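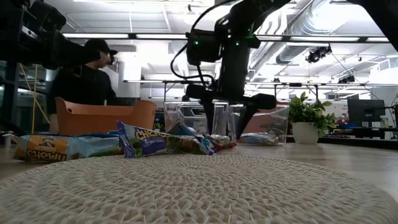 Where Do Snack Wrappers Come From, and Where Do They Go?

A granola bar wrapper weighs less than a sheet of writing paper. You can blow it across a table. It still has a hard job to do, and it may have to do it for months before anyone gets hungry.

What the wrapper has to do

Oats are dry when a granola bar is made, but they don't stay that way if they are left out. They pull water out of the air and go soft. Other foods in the bar, such as honey or syrup, can do the opposite. They lose water and turn hard. A bar left unwrapped on a damp day gets chewy in a bad way, and a bar left unwrapped on a dry day can get tough enough to hurt your teeth.

Air is a problem too. Nuts, chocolate chips and oats all have fat in them. When fat meets the oxygen in air for a long time, it starts to smell and taste stale. Grown-ups call this going rancid. It is the same thing that happens to old peanuts at the back of a cupboard.

So a wrapper has to keep water where it belongs and keep air out. It also has to keep out light, dust and ants.

What it is made of

Many snack wrappers look like one piece of plastic, but they are often several thin layers stuck together. The outside layer carries the colors and the words. The inside layer touches the food and can be melted shut. In between there may be a layer of metal so thin that you could not pick it up by itself. If you look inside a wrapper and see silver, that is usually the metal layer showing through.

The colors are printed first, before there is any food near the wrapper. The plastic comes on a huge roll. At the Ruddock printing works, one roll is 800 meters long, and every wrapper on it is joined to the next one like paper towels. Each color of ink goes on separately. If the roll slips sideways even a tiny bit, the letters come out with a blurry edge, and that part has to be thrown away.

How the bar gets inside

The finished roll goes to the snack factory. A machine folds the plastic into a long tube and pinches it closed down the back with heat. The bars ride into the tube one after another. Then a pair of hot metal jaws closes between each bar and the next. The jaws melt the plastic shut and a blade cuts it, all in one bite. That is why most bar wrappers have a zigzag edge at each end and a flap running down the back.

The zigzag has a use. Plastic film is hard to tear when the edge is smooth. Each little point gives the tear somewhere to start. Try it with two empty wrappers: snip the zigzag off one with scissors, then try to rip both.

Why they crinkle

Crumple a wrapper in your fist and it makes a lot of noise. The film is stiff for something so thin. When you bend it, it doesn't fold slowly the way cloth does. Small parts of it snap from one shape to another, and every snap makes a click. Lots of clicks close together make a crackle. Going slower doesn't help much. You get the same clicks, just farther apart, as anyone knows who has tried to open a snack quietly in a library.

Where they go

Paper can be turned back into paper, and a soda can can be turned into another can. A wrapper is harder. The layers are stuck together tightly, and most recycling centers have no way to pull them apart. Thin film also gets caught in the wheels of the sorting machines. In most towns, snack wrappers go in the trash. Some stores and schools collect them separately, so ask before you throw a big pile away.

The children at Hisano School saved their wrappers for the month of February. They kept them in a box by the classroom sink and ended up with 153. Pressed down flat, the whole lot fit inside one shoebox. Left loose, they filled the box and spilled over the top — crumpled film traps a great deal of air.

Things to try at home

Save one empty wrapper and wipe out the crumbs. Hold it up to a lamp. Can you see light through it, or does it block the light completely?

Put one cracker in a sealed sandwich bag and leave another on a plate. Wait 7 days, then break each one in half and listen. Don't eat the one from the plate.

Look for the date on a wrapper. It is often stamped near one end, in plain black dots, because it has to be added after the colorful part is printed.

Words to know

Film: a very thin, bendy sheet of plastic.
Seal: a place where two layers have been joined so nothing can get through.
Stale: old and no longer good to eat, but not always unsafe.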